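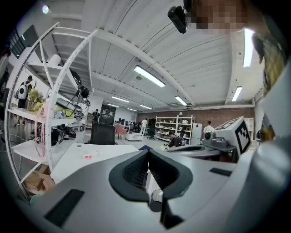 The 2019 Tillier reds have been released

Tillier sent out its spring list in June 2021, and the reds from the 2019 harvest are on it at last. They were held back for several months while the winery waited for corks. The wines don't seem to have suffered from the extra time in bottle.

There are two to look for. The first is the Plesis, a blend of mostly Syrah with some Grenache, from the lower vineyard near the road. It is dark and a bit closed when you first pour it. Give it an hour in a decanter and it opens up, with black cherry, pepper and a little dried thyme. Alcohol is 14 percent and you don't notice it much. We had it with lamb shoulder and again the next night with leftover pizza, and liked it better the second time.

The other is Dritolmont, all Grenache, from the old block at the top of the hill. Only 123 cases were made. It is lighter in color than the Plesis and smells of strawberries and orange peel. Serve it slightly cool – twenty minutes in the refrigerator is enough. It will keep for a few years, but we would drink it young.

Cledwyn Jenkins has made the wine at Tillier for nine harvests. He told us the Dritolmont block was picked early in 2019, after a hot spell in August, and that he used less new oak than in the past. "The fruit was already ripe and I didn't want to bury it," he said. The 2018 had a strong vanilla note that several readers wrote to us about. It is gone from this one.

Both wines are sold by the bottle or in mixed cases of six. Members of the mailing list get first choice of the Dritolmont, with a limit of 2 bottles per household. Ichikawa, the shop that carries Tillier in town, expects a small amount of the Plesis and has started a waiting list.

The tasting room is open by appointment only. Tables are outdoors under the oaks, and the tasting fee comes off your bill if you buy a case. There is no food service, but you can bring a picnic.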